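Kapitel 4
Greifen lernen: ein Vormittag in Trorville

Tag der offenen Tür im September, Halle 2 bei Zeltdale. Stella Nzioka führt vor, 30 Besucher, viel Gedränge. Erst Theorie, dann gleich an den Arm — Fragen bitte sofort, nicht am Ende. Der Greifer arbeitet dicht an der hellen Fläche, viel Platz bleibt da nicht.

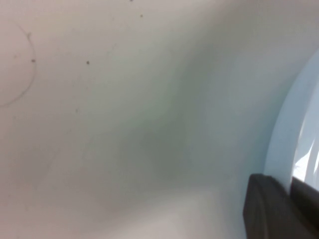
4.1 Was die Vorführung zeigt

Omid Kiani erklärt den Ablauf: anfahren, ausrichten, schliessen, heben. Klingt simpel. Ist es nicht, siehe Aufgabe 2 am Kapitelende.
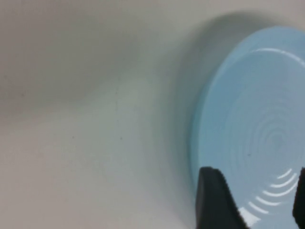 Uns geht es in diesem Kapitel um die Wahl des Greifpunkts. Wo fasst man an, und wiso gerade dort? Flache runde Teile sind dafür ein guter Einstieg. Beim blauen Teller etwa: glänzende Rillen, helle Reflexe — für die Bilderkennung unangenehm, der Rand gibt ihr mehr Halt. Mehr dazu in 4.2.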